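4.2 Sorting practice and load composition

Participants in the Vondley sample kept a laundry diary for 4 weeks. Of the 106 households recruited, 84 returned diaries complete enough to code. Each entry recorded the program chosen, the stated reason for running the machine, and whether the load had been sorted by color, by fabric, or not at all. Entries with no program recorded were dropped at the load level; the household was kept.

Sorting was coded on the scheme of Ruchti, with one change. The original scheme treats a load as mixed when any dark item is present among whites. Under that rule a single sock reclassifies a full load, and in piloting the two coders disagreed most often on exactly these cases. We therefore added a category, "near-white," for loads in which dark items were present but made up a small part of the volume (Figure 3). Agreement improved after the change, and the remaining disputes were settled by discussion.

Near-white loads behaved more like white loads than like mixed ones. They were run at the higher temperature settings and were seldom combined with a short program. Households that reported them also tended to describe themselves as sorters in the entry interview, which suggests that self-report and diary measures differ mainly in how strictly the respondent applies the term. Load weight was not measured. Fill level was taken from the diary scale (half, three quarters, full) and should be read as ordinal.

The Plurell questionnaire, given at exit, asked for the usual wash day. Tuesday entries were overrepresented in the diaries relative to the answers given, and we have no explanation for this.

Figure 3. Whites with a small dark item, coded near-white.

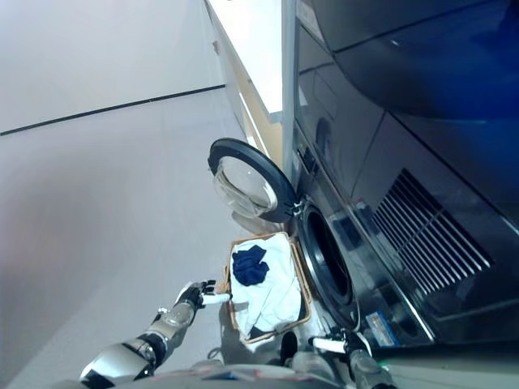 Hildegard Wunderlich objected that the added category makes comparison with earlier samples difficult, and asked that the results also be reported with near-white loads folded back into mixed; the refolded counts are given in the appendix.

Filed under: Household Studies > Textile Care

Contact the editors | Copyright Vukudix | Back to top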